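Tutgate History Press started in a rented room above a bakery, with one desk, two chairs and a firm belief that the settlement of this country had been written up mostly by the people who did well out of it. We publish books and school readers on colonial expansion: who moved where, who was already there, and what the brochures said at the time.

The brochures are a weakness of ours. Our archive holds 800 emigration pamphlets, nearly all of them promising mild winters. We have read them so you don't have to, though we do sell a book of the best ones.

## What we publish

Our list stands at 57 titles. *The Laltley Letters* is still the one most people know us by. It follows a single farming district through its correspondence, and a surprising amount of that correspondence is complaints about fences. The Hirose Readers, our series for secondary schools, put land grants, ship lists and newspaper verse side by side and let students argue over them.

We also take on local histories, if the author can bear being edited. Please don't send us your novel. We had a go at a novel once — the remaining copies are holding up a shelf.

## Where we work

We left the bakery when the stairs became a problem for the map cabinets. The office is now in an old wool store, all on one floor, with a reading room at the front and everything with a plug at the back.

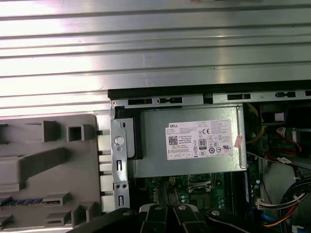
## Visiting and writing to us

The reading room is open on weekday afternoons until four. Bring a pencil. Pens live in the tin by the door until you leave, and Boris, the office greyhound, will want the good chair.

Schools can borrow facsimile sets for a term at no charge, apart from postage. Each set has 300 pages in a grey box, and we'd like the box back too.

Manuscript proposals are read in July. Two pages and a sample chapter will do, and a colour map is welcome if it has a scale on it.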